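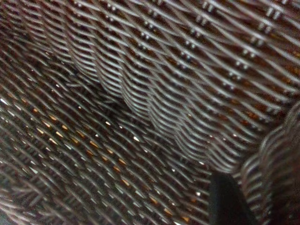 Flomex — Foire aux questions
Par Tyson Grewal | Jeudi 15 mars 2018 | Lecture : 2 min

Flomex, c'est quoi ?
Une méthode de saisie pour les objets tressés, guidée par la seule caméra du poignet. On y travaille depuis juillet et on s'amuse beaucoup !

Pourquoi la vannerie ?
Un motif qui se répète partout, des reflets sur chaque brin : de près, la mise en correspondance classique confond une maille avec sa voisine. Un cauchemar — donc un sujet magnifique.

Comment faites-vous ?
Le réseau Soller suit les ruptures du motif (plis, bords, creux) et laisse tomber le reste.

Et les résultats ?
Sur nos 12 paniers, plus de 100 prises réussies, et seulement 2 modèles qui résistent encore. On ne s'y attendait pas du tout !

Faut-il une caméra de profondeur ?
Non. Pinheiro, notre ancienne version, en demandait une.

Le code est-il disponible ?
Oui, dans le dépôt Grurkness, avec les poids du réseau. Vos essais sur d'autres tressages nous intéressent énormément.

Ce site utilise des cookies. Accepter | En savoir plus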